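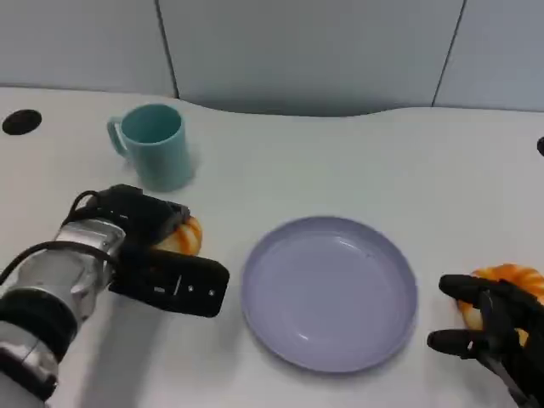

A Small Table, Kept Simple

Amber De Bruijn has been laying tables for the Stoncombe shop window for five years, and she still gets excited about a plate. "Color first," she says. "I pick the plate, then I go hunting for whatever makes it sing."

This season she fell for lavender, and she loves it next to teal. A teal mug, a purple plate, a little striped pumpkin in orange and cream, all on a white top. "Orange and purple sounds like a costume party, I know! But put them on white and they calm right down. I had three other mugs out before I settled on a teal one."

She is just as keen on the plate's shape. A raised rim, she says, gives even a plain round plate a nice edge, and a shallow one catches the light.

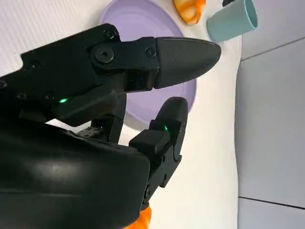
"And I leave the plate bare for as long as I can stand it," she goes on. "You learn so much about a color when there's no food on it. Move it two inches and the whole table feels different."

Does the pumpkin have to wait for fall? De Bruijn laughs. She once used small pumpkins in June, for a lunch at Dumell, and the guests asked to take them home.

Her advice for a first try is to borrow from your own cupboard. "Grab a mug you already love and start there. My best table last year began with a chipped one!"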